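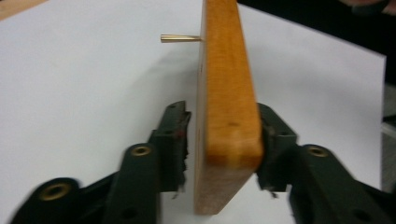
Our project looked at what happens to cheap wooden furniture when people in rented homes move. Wedville has a lot of short leases, and at the end of every lease period there are bookcases, bed frames and small tables left on the curb. We wanted to know if this furniture is worn out or if it is thrown away for some other reason. Before we started, most of us thought the boards would be the problem. They mostly were not. What goes missing or gets damaged is the small hardware, and a lot of it is no bigger than the thin brass rod sticking out of the side of the board in the photo. People remember the shelves when they pack. They do not remember the pins, and a pin that is left sticking out during a move can bend or get pulled loose.

26 shares 18 comments

Background

Wooden furniture for rented homes is usually sold in parts and put together by the buyer. The parts are held with screws, dowels, cam locks and pins. Most of these fittings are made to be tightened once. Taking the piece apart and building it again puts more wear on the holes than years of normal use, especially in particle board, where the edge of the hole crumbles and the screw has nothing left to grip. Solid wood does better. A hole in solid wood can be filled with glue and a sliver of wood and then drilled again.

There is not much written about moving as a cause of furniture waste. What we found in the library was mainly about recycling of board materials and about bulky trash pickup. Neither one says much about why a person decides to leave a bookcase behind. So we decided to ask.

Method

We did three things.

First, we interviewed people in 30 rented households in Wedville. We picked streets near the bus line between the college and the old canning plant and left notes at the doors. The interviews were short and followed a written list. We asked what furniture had been moved in, what had been left behind at the last address, and what state it was in at the time. In January we went back to the households that had agreed to a second talk.

Second, we read 100 listings for used shelving and tables on Urrego, the local buy and sell board. We wrote down the asking price, if the listing said that parts were missing, and if the photos showed the piece built or in pieces.

Third, we visited Climholm, the reuse store on the east side of town, and asked the staff there what they turn away.

We left out sofas, mattresses and anything with a motor or a heating element. Those are handled under different rules and would have made the project too large.

Results from the households

In 26 of the 30 households, at least one piece of wooden furniture had been left behind at the last move. The reason given most often was space in the vehicle. The second was that the piece could not be put back together, and here people were talking about missing fittings in nearly every case. Broken boards came up much less often.

In 18 households someone had lost fittings during a move. The stories were very much alike. The screws were put in a sandwich bag or a coffee mug, the bag went into a box with something else, and the box was opened months later. A few people had taped the bag to the back of the furniture, and those people generally still had their fittings. One household had written the name of the piece on the tape. It is an obvious thing to do, but they were the only ones who had done it.

We also asked about instructions. Hardly anyone keeps them. Several people said that they would look for the instructions online, and one had tried this with a Skunby bookcase and found only the version for a newer model with different shelf spacing. The Skunby bookcase came up a lot in the interviews, probably because one of the discount stores in town carried it for years. It has a fixed middle shelf and loose upper shelves, and the loose shelves rest on pins that are easy to lose.

Results from the listings

Listings that said parts were missing were priced lower, as we expected. We did not expect how vague they would be. "Missing a few bits" was a common way to put it. A buyer has no way to tell from this if they need a handful of standard dowels or a special bracket that is no longer sold. The listings that showed the missing part, or gave its size, were in the minority, but they seemed to be taken down as sold sooner. We did not track this carefully enough to put it forward as a finding.

Pieces shown built sold for more than pieces shown as a stack of boards. This creates a small problem for sellers. If they leave the piece built, the buyer needs a truck. If they take it apart for transport, it looks like scrap.

Results from the reuse store

Climholm accepts wooden furniture if it is complete and stands level. The staff told us that completeness is the main reason for saying no. They used to keep a drawer of mixed fittings for repairs and gave it up when sorting took more time than the repairs did. They said they would take it up again if the fittings came in sorted by type. We asked about open frames without backs or panels, and they said these are hard to place because customers do not know what they are for.

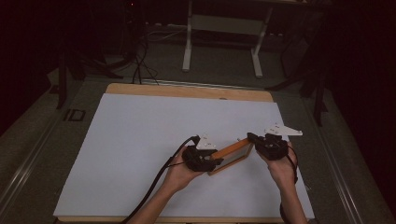 Orange wooden frame held over a pale sheet laid on a wooden board.

Frames and corners

One part of the project turned out to be larger than we had planned. When we asked people to show us furniture that had survived several moves, we noticed that it was often built around a simple rectangular frame with glued corners. A glued corner cannot be taken apart, so it cannot be put together wrong either. The price is size. A glued frame goes through the door as it is or it does not go through at all. For small tables, picture frames and low shelves this is fine. For a wardrobe it is not.

It also helps to work on something soft or covered. Two households had scratched a floor while rebuilding a bed, and both lost part of a deposit over it. An old bedsheet or a flat piece of cardboard would have been enough.

What we would do differently

Our households were all near one bus line, so the results lean toward people without a car. This matters, as vehicle space was the top reason for leaving things behind. We should also have asked what each piece cost when it was new. Several people offered this without being asked and we did not write it down the same way each time.

The question about "broken" furniture was badly worded. Some people counted a missing pin as broken and others did not. We sorted the answers afterward from our notes, and two of us did not agree on every one of them.

Suggestions

We suggest that Climholm try a sorted fittings drawer again for a limited time, starting with shelf pins and dowels only. Landlords could put a line about leftover furniture in the move-out letter, with the address of the store and its opening hours. For sellers on Urrego, a photo of one remaining pin or screw next to a ruler would tell the buyer most of what they need to know.

The interview list and the sorted notes from the listings are kept with the course materials. The final version of this report was handed in on Fri 26 July.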